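My first interrupted stitch took me nineteen minutes, and it was terrible. I was sitting at my kitchen table in Fuvdale with a suture pad, a needle driver that kept pinching my thumb, and a cup of tea I forgot all about. The instructions that came with the kit used the word "simply" 8 times. I went back and checked, out of spite.

I should say that I am not in medicine. I write about hobbies and handwork for a living, mostly quilting and a bit of bookbinding, and I got into this because my niece started her surgical training last August and came to dinner with a pad in her purse. She took it out between the salad and the chicken! She put it down next to the bread basket and started tying knots while telling us about her landlord, and she didn't look down once. I wanted to be able to do that more than I have wanted anything in ages.

So I signed up for the evening skills class at Cluklow, which lets in a few outsiders if they pay the fee and promise to stay out of the way. Riku Sugiyama teaches it. He has a soft voice and very firm opinions about thread tails. Leave them too short and the knot can work itself loose, leave them too long and they poke into everything around them. He held mine up to the light on the first night, sighed, and handed me the scissors.

The pads are odd things, and I've grown fond of them. Up close the surface has a shine to it and all these tiny bumps and pores, so your brain says skin even while your fingers say rubber eraser. You learn fast that it has moods. Pull too hard on the thread and the edges of the cut pucker up like a badly sewn hem (I knew that look right away, I have made plenty of those). Go too easy and there's a gap. What you want is for the two sides to just meet and sit there quietly, and when it happens you get a silly little thrill.

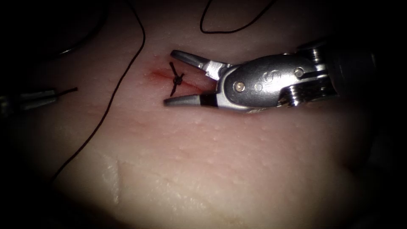
Augustina Amoah
Contributing writer, Handwork and Hobbies

An interrupted stitch is one stitch, tied and cut, all on its own. If one fails, its neighbors don't care. Coming from quilting, where I'll happily run a line of thread from one end of a bed to the other, I found this fussy at first, all that tying off. Now I love it. Every one is a fresh start. Black thread is wonderful for learning, too, because there's no hiding from it: the knot is a dark dot and the cut tails stick out for the whole room to judge.

A little red around the cut changes things more than I expected. On a clean pad I'm doing a craft project. With a stain along the edges I slow down and sit up straighter, and I stop chatting, which my classmates probably appreciate.

The other thing I had to unlearn was grabbing. Riku is forever telling us to open the jaws, get them where they need to be, and only then close, once. With instruments you can't feel much, so you have to look – really look – at where the tips are before you commit. A metal grasper held wide over one small stitch seems enormous. The stitch seems about as sturdy as an eyelash. I still hold my breath.

I keep a practice notebook, a green Grusinik with a bent corner, and I log every knot in it. As of last night I'm at 2,039. My niece thinks this is hilarious and also, I suspect, a bit worrying. The early pages are all complaints. Somewhere in the middle they turn into notes, like "square the second throw" and "wrist, not elbow" and one that only says "YES" in capitals, with no explanation, and I don't remember what it was for.

If you want to try it at home, start with a pad, one needle driver, one pair of forceps, and the cheapest practice thread you can find. Work under a good lamp. Put your phone in another room. And warn your family before you bring it to dinner, which is more than mine did.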